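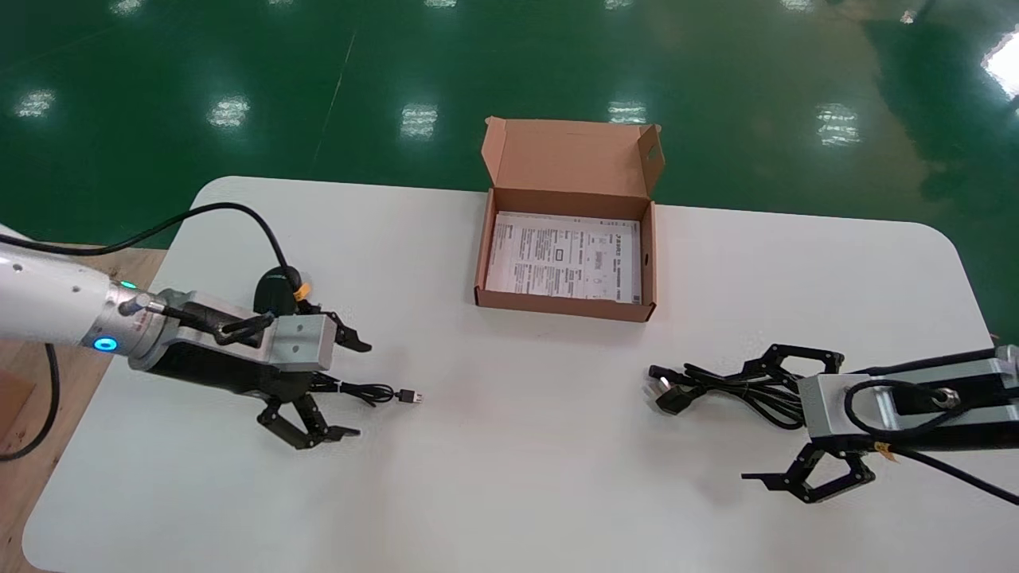
Varkalon Opens Dalen Site for Teaching Two-Armed Robots to Pack Small Goods

DALEN, 13th May. Varkalon today opened a work site in Dalen where people teach two-armed robots to pack small goods by remote control. The site will supply recorded task demonstrations to companies that want robots to handle mixed electronics orders, starting with computer accessories.

Share this release
2 shares | 3 comments

At each station, an operator moves a pair of hand controllers and the robot's arms follow. The system records the position of every joint, the opening of each gripper and the view from the head camera. Those recordings are then used to train software that runs the arms without an operator.

The first job at Dalen is boxed accessories. Cables, plugs and printed instruction sheets are difficult for robots because they bend and tangle, and a cord never lies the same way twice. Operators work with the same kind of cardboard mailer boxes used in shipping.

Varkalon has collected 814 complete demonstrations of the accessory job during setup at the site. A demonstration counts as complete when the operator finishes the assigned task without touching the table or the goods by hand. Attempts that include a drop or a missed grasp are kept in a separate set and labeled, so that customers can choose whether to train on them.
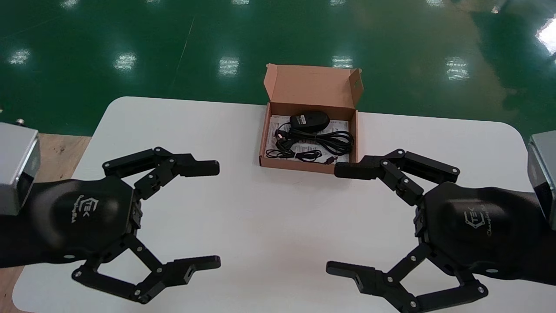

Operators are asked to work at a steady pace and to open the grippers fully between moves. Varkalon found during setup that short pauses in the middle of a grasp made the recordings harder to use, and new operators now practice on loose cables before they record anything. Training takes 2 days.

The recording software, called Tapia, was written at Varkalon. It lets an operator mark the start and end of each step with a foot pedal and discard a bad take right away. A second tool, Zultby, checks each file overnight for missing camera data and sends a list of problems to the shift lead in the morning.

Boxes, sheets and goods are moved to new positions between takes. Customers may send their own packaging and products to Dalen, along with a written description of the task.

Bookings for customer tasks open later in May. Pricing depends on the number of demonstrations and the length of the task.

About Varkalon

Varkalon collects and prepares robot training data for packing and light assembly work.

We use cookies to remember your settings and measure visits to this site. Accept | Manage choices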